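Filed under: Household, Water
Reading time: 2 min

Tap hardness, second round

I repeated the hardness test on our kitchen tap on 8/11/18, this time with a drop titration kit in place of the paper strips. The strips only gave a color band, and Leonora Cabrera and I could not agree on which band we had.

The kit result was 227 mg/L as calcium carbonate, which counts as very hard on the usual scale. Sample temperature was 22 C. I ran the tap for 2 minutes first and rinsed the vial with the same water. A second titration gave the same drop count.

The kettle scale is consistent with that number. Descaling with citric acid takes one tablespoon per liter and half an hour of soaking. Vinegar works too but the smell stays for a day.

For comparison I plan to test still bottled water, where the label usually lists calcium and magnesium in mg/L. Multiply calcium by 2.5 and magnesium by 4.1, then add the two to get hardness.

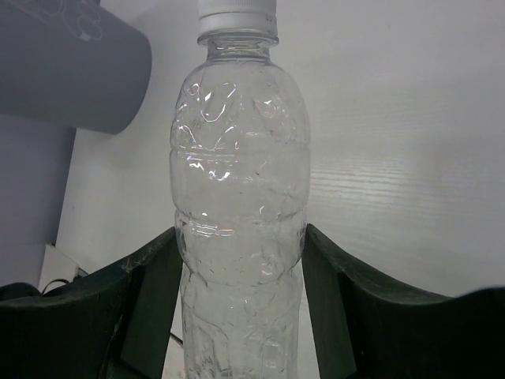 Clear plastic bottle, white screw cap, dented walls.

Palesa Ngubane asked about jug filters. The Distico one lowers hardness for the first few weeks, then drifts back up. I will post readings once I have a full cartridge cycle.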